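The Trial Period

The Brendell Home Companion came with a ninety-night guarantee and a booklet in which the word "simply" did most of the heavy lifting. I was to simply charge it, simply show it my chores, and simply get on with my life. It cost 900 dollars, or three payments of a sum that looked smaller until you met it a third time.

I was reviewing it for the Bandville shopper, a paper that pays in copies of itself.

"Hello," said the Companion, when it had finished charging. "I have studied 3000 homes."

"And how's mine?"

It thought this over. "Warm," it said.

By the end of the first week it could close a drawer and find a sock, though never two socks with anything in common. It had opinions about the kitchen that it kept to itself, loudly, by stopping in the doorway and dimming its lights. I wrote these down under Personality. The booklet had a column for that.

Beds were the selling point. The older model, the Mastdale, was said to have treated a bed as a kind of terrain and gone around it. The Companion would make one in two minutes, according to the box, and the box had a very nice bed on it.

"Is this a bed?" it asked me.

"It's my bed."

"Thank you. I will adjust."
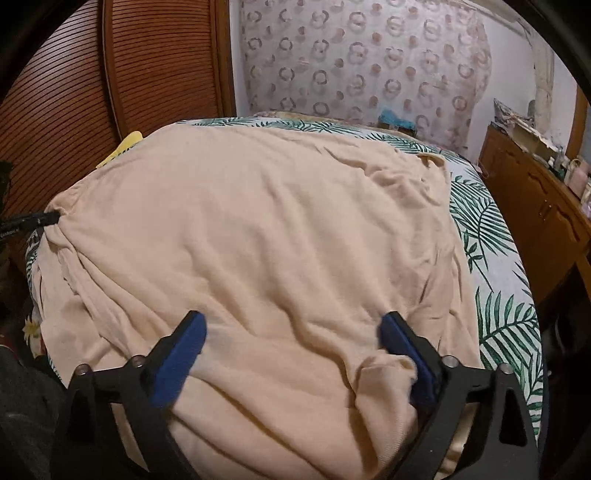 The Companion learned by example, so the booklet had me show it the job first with the hand piece, a black pincer for people to hold, and talk it through my reasoning. I had never had reasoning about a bed before. I pinched up a ridge of the peach blanket between the blue pads and explained that one takes hold of a wrinkle in order to have fewer of them. The Companion asked whether the palm fronds on the sheet were meant to be covered or watered. Covered, I said. It asked how I felt about the headboard, with all its little circles, and I said I had never been asked.

"I have it now," it said. "Please stand back."

I stood in the hall with my notebook and the booklet. There was a soft dragging noise, then a long quiet, then the dragging noise again, with more confidence.

"How is it going?" I called.

"Simply," said the Companion.

I gave it four stars and went to make the coffee myself.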